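Home Columns Kitchens Letters Subscribe

In praise of the rack over the sink
August
By Chanida Rungrueang

I have been having the same argument with my brother-in-law since we redid our kitchen, and I've decided to have it in public, where he can't talk over me. Vilhjálmur Kárason (he will love seeing his full name in this) believes a modern kitchen has no business having a dish rack in it. You have a dishwasher, he says. Put the dishes in the dishwasher. He says it slowly, as if I might be hearing about dishwashers for the first time.

I have a dishwasher. I like my dishwasher! It cost us $2560 installed, so I'd better like it. It's one of the drawer ones, a Brallus, and pulling it out with a hip while I've got a plate in each hand still pleases me after all this time. But the plain fact is that I wash something by hand every day of my life, and whatever I wash has to go somewhere, and for years that somewhere was a tea towel folded in half on the bench. You know the towel. It's soggy by lunch, and it smells by tea time, and there's always a teaspoon lost in a fold of it.

Before the towel there was the big rack. My mother had one, I had one, probably you had one too – the two-storey wire thing with a plastic tray under it, and in the tray a sort of pond. I cleaned that pond with a toothbrush. It took up the best bit of bench in the house, the bit right beside the sink where you actually want to chop an onion, and because it was always there it was always full. A big rack is a cupboard with no doors. We ate off the same seven plates straight out of it for most of a winter and the cupboard above might as well have been painted on.

So I can see why people go off them. Where Vilhjálmur and I part ways is that he thinks the cure is no rack at all, and I think the cure is a smaller one in a better spot. I mean the kind that lies flat across the top of the sink, just a row of metal rods with a bit of plastic at each end to grip the rim. The drips go down into the basin, where drips belong. There's no tray, so there's no pond. When you want the whole sink for the roasting pan you pick it up and lean it somewhere, and that's the end of it.

What won me over was seeing it in a kitchen with everything else going for it, white bench, two basins, a drawer underneath with a proper wire basket in it. A kitchen that could easily have got by without one, you'd think, and there it was anyway, laid over the sink as if it had every right. 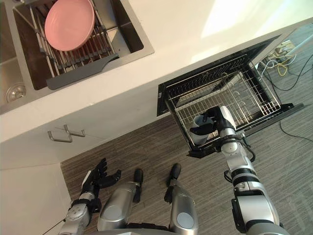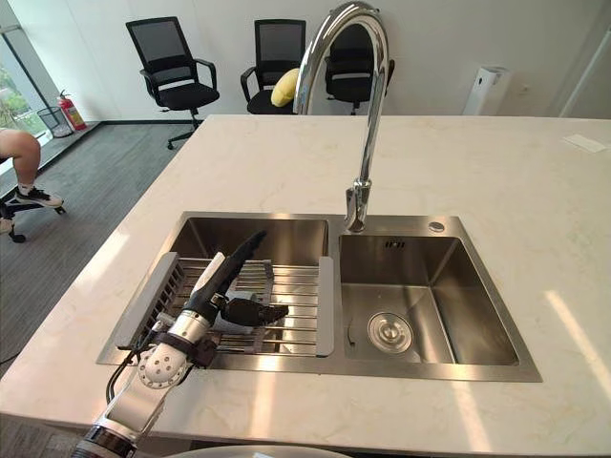 The rack goes over the sink in both. The first has the drawer pulled out underneath, with a grey cup down in the basket and a pink bowl up on the rods.

I love that bowl and that cup. They're my whole case. A cup is happy in a drawer, it stands in a corner and takes up next to nothing. A bowl is another matter. My good bowls are wide and shallow and they lie across the prongs like somebody lying across three seats at the airport, and then you can't get a thing in beside them. Up on a rack one of those can tilt whichever way it fancies. I'd much sooner rinse it, tip it on the rods and have it back in ten minutes for the salad than run a cycle with it hogging half the load.

Vilhjálmur's answer to this is that I should buy different bowls. I'm not going to dignify that.

He does have one decent point, I'll give him that, and it's about the two basins. A rack across a single sink is a nuisance. You're forever lifting it off to fill the kettle, and by the third day you've leaned it behind the toaster and forgotten you own it. With a double sink you give one side over to the rack and keep the other bare, and you never have to shuffle anything. Ours is a double, a Karunaratne, and I had to fight for it. The bloke at Tratden, where we bought the benchtops, wanted to sell us one enormous basin you could have bathed a kelpie in. Lovely to look at. I asked him where he'd put a wet colander while he was rinsing lettuce and he said on the bench, and I said well, there you go.

And do get the tall tap if you've got a choice. A big high arc with room under it for a stockpot. With a short one you'll be feeding things under the spout sideways and bumping the rack every time.

The other thing I'd say, and I know this sounds like my mother, is that you have to empty it. A small rack only works while it's small. I allow ours 4 things at once, and when a fifth turns up somebody dries something. It's not a hardship. You're standing there waiting on the toast anyway! The kids have got used to it, mostly, though my son will balance a mug on a saucepan lid on a sieve and tell me it's technically three things.

I don't think a kitchen has to look like no one's eaten in it. I reckon that's what is underneath all this, if I'm being fair to him. His kitchen is beautiful, and every time I stay there I rinse my cup and then stand holding it, dripping on his floor, opening drawers to find out where it's supposed to go. Last visit I left it upside down on a bit of paper towel beside the stove and he'd put it away before I got to the hallway.

He's getting a rack for Christmas. I've already bought it, it's on top of our wardrobe.

Back to top
© Cludoden Home Pages. Letters to the editor are welcome through the contact page.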